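Search this site Enter keywords

SPEAKER NOTES: What did the student arms learn this term?

Slide 1. Title. Say the name of the course project (Marar) and move on. Skip the Brodico logo story, they heard it last year.

Slide 2. Start with the number everyone quotes: 1,193 demonstrations in one term. Pause. Ask who in the room has watched even 60 of them from start to finish. I have, and I'm less impressed than the newsletter was.

Slide 3. What the count hides. A demo got logged if the student pressed save. Fumbles went in, and so did runs where the bottle was set down facing the wrong way. The Wesura team threw out their bad runs and the Hirnow team kept theirs, so please don't compare the two bars on this chart. I'd take the chart out if the department would let me.

Slide 4. Success rates. Read them slowly. Each one comes from 3 trials. Say that twice. A student will object that the policy "looked confident." Ask what that means.

Slide 5. The task. Two arms, one bottle, one button. The students call this "simple bimanual manipulation." My question for them: which part needs the second arm? Give them time, the silence is useful.
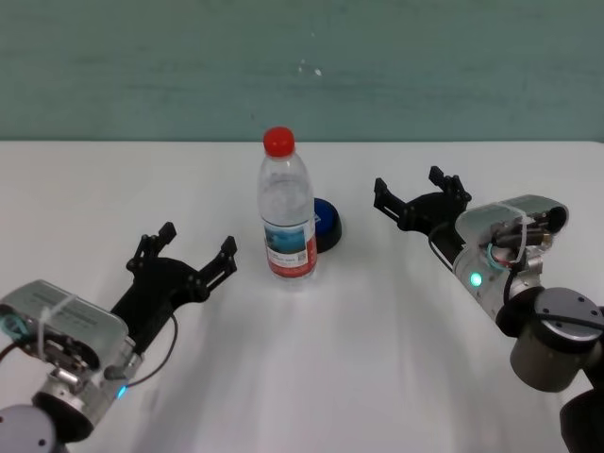
Slide 5: Bottle and blue button between the two open grippers.

Point at the button, partly behind the bottle from this view. Ask how the policy would do with the bottle moved over a little. The final report has no test of that.

Slide 6. Next term. The proposal asks for roughly 2,000 more demos. I would ask for fewer, with the bottle in different places and somebody other than the authors doing the scoring. Expect pushback here.

Slide 7. Questions. If asked about grades: they're fine. The write-ups were better than the claims in them. Leave the chart off the screen while people talk.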